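Projects | Year 2 | Reports | Staff | Contact

Student Work > Business and Technology > Group Projects > Sponsorship of Regional Technology Awards

Does Sponsoring a Technology Award Change How a Small Firm Is Seen? A Study of the Stirnusel Awards

Group project report, Communication for Technical Industries module
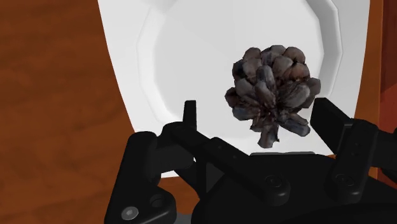 1. Introduction

Regional technology awards depend on sponsors. A sponsor pays for a category, its name is attached to that category, and a member of its staff usually hands over the prize. The cost is modest compared with national advertising, but for a firm with a small marketing budget it can still be the largest single item of the year. Our project asked whether people who follow a regional award can name its sponsors afterwards, and whether they think differently of them.

The award studied was the Stirnusel Awards, run each October for electronics and software companies. Three category sponsors agreed to take part: Zendent (dental imaging software), Abbasi (component distribution) and Zomura (network monitoring). None of them paid for the work or saw the results before the report was handed in.

2. Background

Published work on sponsorship deals mostly with sport. The usual finding is that recall of a sponsor rises with the length of exposure and with how well the sponsor fits the event. Fit is harder to define for technology awards, as nearly all sponsors come from the same industry as the entrants. We therefore used a narrower measure: whether the sponsor's own business matched the category it paid for.

By this measure Abbasi was a close match (Best Hardware Product), Zomura a partial match (Best Use of Data) and Zendent a poor match (Start-up of the Year). This was convenient for the study but not planned.

3. Method

The organisers sent our questionnaire to the 2292 addresses on the awards mailing list. It was sent on the Tuesday after the ceremony and stayed open for two weeks. We received 300 usable replies. Replies were discarded if the first page was incomplete or if the person worked for one of the three sponsors.

The questionnaire had three parts. The first asked respondents to name any sponsors they remembered, with no prompt. The second gave a list of company names, including several that had no link with the awards, and asked which had been sponsors. The third asked for a rating of each sponsor on a five-point scale for technical ability, reliability and interest in the region.

The order of the names in the second part was changed at random between respondents. The first part could not be revisited once the list had been shown. An early version of the form allowed this, and the fault was found in a pilot with other students on the module.

We also read the press notices issued by each sponsor before and after the ceremony and noted where the sponsor's name first appeared, whether the category was named and whether the winner was mentioned.

4. Results

4.1 Recall

Unprompted, 60 respondents named at least one of the three sponsors correctly. Abbasi was named most often, followed by Zomura and then Zendent. The order was the same in the prompted part, although the gap between Zomura and Zendent was small.

A number of respondents named the previous year's sponsor of the hardware category. The organisers confirmed that this company had held the category for several years - a new sponsor may need more than one season to replace an old one in people's minds.

4.2 Ratings

Respondents who recalled a sponsor rated it higher for interest in the region than those who did not. There was no clear difference for technical ability or reliability. We can't say from this that sponsorship caused the higher rating, as people who already liked a firm may have been more likely to remember it.

4.3 Press notices

Abbasi and Zomura both named the winner in the opening paragraph. Zendent's notice dealt mainly with a new office and mentioned the award near the end. It was picked up by one trade newsletter, which left out the award altogether.

5. Limitations

The response rate was low and the mailing list is made up of people who chose to join it. Attendance was not recorded, so guests at the dinner can't be separated from people who only read the results. The original aim was more than 1000 replies, which would have allowed the ratings to be compared by type of employer. A second reminder was drafted but the organisers preferred not to send it.

Three sponsors are also too few to test the effect of fit. The order found here agrees with the sports studies, but it could equally come from the size of each company - Abbasi is the largest of the three.

6. Recommendations

Sponsors should choose a category close to their own business where one is available, and should expect to hold it for at least two years. Press notices should name the category and the winner in the first paragraph. The organisers could add a question on attendance to the registration form before any repeat of the survey.

Appendix A contains the questionnaire. Appendix B contains the coding sheet for the press notices.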